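Arm drops RAM module on protective stop, gripper opens when it shouldn't

Forum: Benchtop and Light Industrial Arms > Faults, Crashes and Regrets
Replies: 15

slowdeath_of_a_cell
Posts: 166

Long post, sorry, I've been stewing on it since March.

We do PC disassembly and reassembly trials at a refurb shop in Skemdale. One six-axis arm, two-finger electric gripper, tower on its side on the bench, printed fixture next to it for the parts. The arm takes a RAM module out of the fixture, carries it over the tower, lines up with the slot and pushes. Then the drive, then a few other things that matter less to this story.

Last week the arm hit a protective stop on its way across. Fine. Protective stops are how it tells me it loves me. But the gripper opened. The module fell into the case, hit the board edge-on and bounced under the power supply, where I had to go in after it with tweezers and a flashlight in my teeth.

Since then it has happened again, and then on Tuesday's build (the software build, we name them after days, don't ask) it happened three more times in one shift. So 5 drops total. Four RAM modules and one processor. The processor landed pins-down on aluminum, and I would like a moment of silence for it.

What I've checked:

Gripper firmware is current according to the Granström tool.
Force limit is set low but not silly.
Cable looks fine at both ends.
The program has no open command anywhere between the pick and the insert. I read it twice and then made Birsen read it.

I am at the stage of suspecting the building.

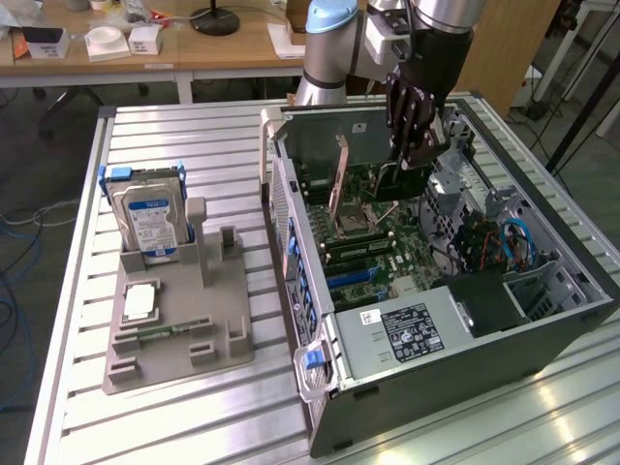

Gripper over the board, parts fixture on the left.

Controller log at the time of the stop says C-fault, joint 4, then safeguard, then nothing useful until I hit reset. The gripper log says nothing at all, which I'm told means it's happy.

Has anybody seen a gripper open on a protective stop? I was under the impression they were supposed to do the opposite.

ratchet_teodoro
Posts: 2,410

Yes. Is your gripper powered from the tool flange or from a separate supply?

slowdeath_of_a_cell

Tool flange.

ratchet_teodoro

And does tool power drop on a protective stop? On some controllers that's a checkbox, and on some of those the checkbox resets itself whenever you load an installation file from an older version.

If power goes away and comes back, a lot of grippers run a homing move when they wake up. Homing means open all the way, close all the way, look pleased with themselves. Your RAM gets let go in the first half of that.

slowdeath_of_a_cell

I hate how plausible this is. Going to look.

IshbelG
Posts: 734

Before everyone piles onto homing: the OP says joint 4 faulted. Why is joint 4 faulting on a free move? The dropped part is the symptom you can hear. I'd want to know what stopped the arm in the first place, five times, in a job where it's carrying something that weighs as much as a cookie.

Where in the path does it stop? Same place each time?

slowdeath_of_a_cell

Three were just as it comes down into the tower. One was halfway across. The processor one I didn't see, I was getting coffee. I have had several conversations about the coffee.

IshbelG

Coming down into the tower, then. What's your clearance to the drive cage and the PSU with the wrist turned the way you have it? A SATA cable that's sprung up a bit higher than the last one is plenty if your collision sensitivity is cranked. Refurb towers are never the same twice on the inside. Somebody's nephew has been in there.

ratchet_teodoro

Agreed that it's worth chasing, but I'd do them in the other order. An arm that stops for a cable is doing its job. A gripper that lets go when the arm stops is a real safety problem, and it would still be one if you tidied every cable in Skemdale. Today it's a RAM stick. Next year somebody bolts the same gripper to a cell that moves brake discs, loads the same installation file, and there's a foot underneath.

IshbelG

I didn't say ignore it.

ratchet_teodoro

You said symptom.

IshbelG

It is a symptom! A symptom can break your toe.

heatgun_harriet
Posts: 58

we had this on a retik sander except it didn't drop anything it just turned itself back on. so count your blessings

slowdeath_of_a_cell

I'm counting them. OK, results.

Teodoro gets the first point. The tool voltage was set to cut on safeguard. I did not set it to do that. It was off in my backup from the winter and on in the file we've been running, and between those two we moved to a newer controller version using the integrator's template. The integrator is Larnska. I've written to them. I was polite, mostly.

With the arm parked over a foam pad and a dead module in the fingers, I tripped the safeguard by hand 10 times. It let go 10 times. You could set a watch by it. Power drops, fingers stay shut (so the brake or gearing or whatever does hold), then I reset, power returns, and it opens as wide as it can like a baby bird.

So it isn't dropping on the stop at all. It's dropping on the reset. I'd been hearing the stop, walking over, hitting reset with my eyes on the pendant, and then finding the part in the case. I'd have sworn in court it fell at the stop.

ratchet_teodoro

Which means that on every one of those you were standing right next to it when it opened. Just saying.

slowdeath_of_a_cell

I noticed that too, around 2 in the morning.

yq_controls
Posts: 1,189

Yesenia here, I do risk assessments for cells like this and I'm going to be the boring one.

Two things. First, whoever wrote your assessment will have a line in it saying the gripper retains the part on loss of power. That line is true. It says nothing about return of power, and I'd bet lunch that nobody tested the return. Add the line, test it, write down the result.

Second, check whether your gripper has a setting to skip homing on power-up or to home in the closing direction. Some do. If you can't turn it off, keep tool power on through a protective stop and deal with the emergency stop separately, where you may have no choice. Then your recovery procedure has to say: take the part out of the fingers by hand before power comes back. In large letters, on the pendant, where the coffee drinkers will see it.

slowdeath_of_a_cell

I feel seen.

IshbelG

I don't love "keep tool power on through a stop." If the gripper is what's pinching you, you want it dead.

yq_controls

With that force limit and those fingers, I'd accept it for a protective stop. For an e-stop, no. Depends on the gripper and on what the assessment says about pinching, and I haven't seen either. If the force limit gets raised later, the answer changes and somebody has to remember that it does. I'd put that in writing as well.

IshbelG

"Somebody has to remember" is the part I don't love.

ratchet_teodoro

Could you not have it both ways? Leave the power alone and get the homing turned off.

slowdeath_of_a_cell

Tried that this afternoon. There's a setting. It's called "Init behavior" and the choices are 0, 1 and 2. The manual explains 0 and 1. I picked 2 out of spite and it now wakes up and does nothing until told. Another round on the foam pad, and it held the module every time.

I've asked Granström support what 2 is officially meant to do. They've given me a ticket number and a survey.

yq_controls

Please don't run production on an undocumented setting.

slowdeath_of_a_cell

I'm running it on foam until they answer. The real job is back to taking the part out by hand before reset, with a laminated card. Birsen made the card. It has a drawing of a baby bird on it.

IshbelG

And joint 4?

slowdeath_of_a_cell

I was hoping you'd wandered off.

OK. I ran the path with nothing in the case and got no stops all morning. Put the tower back with the cabling as it came, and it stopped on the second pass. Pushed the cabling down behind the drive cage with a zip tie, no stops since. I couldn't see any contact, so I can't swear to it, but I owe you at least half a beer.

The one halfway across I still can't explain. There's nothing up there to hit.

IshbelG

Payload. Check whether the program sets a new payload after the pick and how heavy it thinks the thing is. If the template came from a different cell, I'd expect a number from that cell.

slowdeath_of_a_cell

It thinks a RAM module weighs 2 kilos.

ratchet_teodoro

There he is.

heatgun_harriet

thats a lot of ram

slowdeath_of_a_cell

Payload fixed. Larnska have replied, by the way. A Mr. Stoyanova says the template is "a starting point" and that users are expected to review all values. I asked for a list of all values. He's getting back to me.

Leaving the thread open until Granström tells me what 2 does.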